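Back from the Plosovent open day, typing this before I forget half of it. Got there at 2, doors still locked, 30 of us standing around in the August heat comparing bootlegs. Somebody had the Ruranari soundboard tape on his phone, the one with the extra verse. Sounded great even out of a phone.

Defne Sönmez did the tour. She runs the tape transfers and knows everything, and talks even faster than I do. 3,000 reels in the vault, 400 done so far. Saw the shelf with the Skandedell sessions, couldn't touch, fair enough. She played us a minute of the second night, with the count-in left on. Chills. Drums are way louder than on the record.

Sat down for a bit before the listening session, feet killing me.

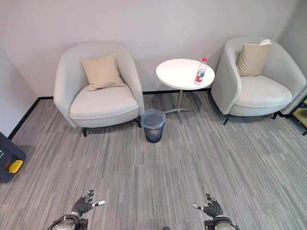
Lounge corner, gray armchairs with beige pillows

Then Umut Dursun talked about mixing Aydoğan live. He used two mics on the whole horn section!! Said the famous feedback bit in the encore was a monitor falling over and they kept it in. Someone asked about the missing acoustic set and he went a bit quiet, said "it exists" and moved on. So make of that what you wil. I asked if the rough mixes would ever get released, he said it's up to the label. Same answer as every year.

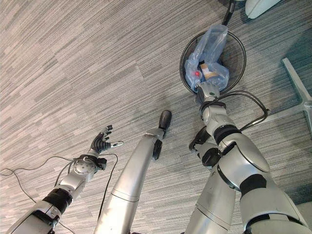
Listening session was four songs, all off the first reel, no recording allowed and they meant it. Third one was an instrumental I'd never heard, slow, organ all over it, no title on the box. If anyone here knows what it is please post. I can hum it, badly.

Bought the poster, skipped the T-shirt (only smalls left). Will type up my setlist notes tonite, my handwriting is terrible so give me a while.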